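Lundeck Laundry and Linen Share: notes from the February get-together
Last updated: 14 February 2020

I took the minutes this time, so forgive the rambling. We had a decent turnout, up to 20 people at the busiest point, and the tea ran out before we got to item two.

1. Last meeting's notes
Agreed as they were, apart from one fix. The shelf we borrowed from Ortner is staying with us until July, and I'd written that it was going back right away. Sorry, Ortner folks!

2. Money
We have 3,000 in the pot after paying the Grirkwood storage bill. Someone asked if we could spend a bit on new drawstring bags and there was a lot of nodding. I said I'd get a price from Bromel before we vote on anything, and everyone was fine with that.

3. Baskets and bags
This one took up most of the evening (I don't mind, it's my favorite subject). The question was how we store the dark clothes between swaps. Right now every group does it differently, and the pieces come back to us in all sorts of states. One side of the room wants woven plastic baskets for everything, the other side likes the white cloth bags with the cord because they fold down to almost nothing when they're empty.

We went back and forth for ages and landed on using both. Soft dark things go in the basket first, where you can get at them and sort them, and then into a white bag when they're ready to travel. The bag gets laid flat on the table beside the basket so it's right there when you want it. A mark on each bag in black pen is fine for now, but please keep it small! 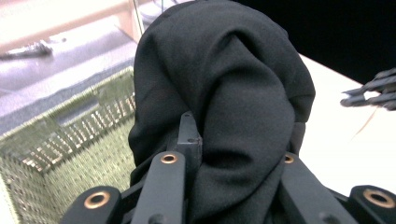
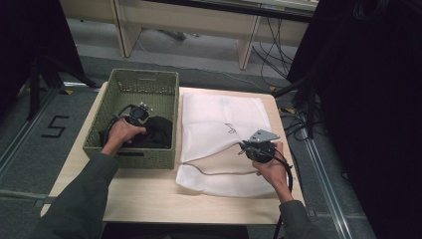
4. Folding
Short one. Do we fold the fleecy stuff or just let it bunch up? I'm firmly on the folding side, but I lost. Anything thick and soft can go in loosely, and shirts and pillowcases still get folded. We'll see how the bags close with 14 pieces in each and talk about it again if the cords won't pull shut.

5. Lundeck pickup
The pickup stays at the side door. Two people from the Bromel group offered to bring their own baskets so we aren't short, which was really kind of them.

6. Anything else
- The label pens keep walking off. Please put them back in the jar.
- Bring a mug next time, we don't have enough.
- I still need to ask Grirkwood about the spare key.

Next meeting is at the same place, and I'll send the date once the room is booked.

Contact: the Lundeck notice board | © 2020 Lundeck Laundry and Linen Share | Back to top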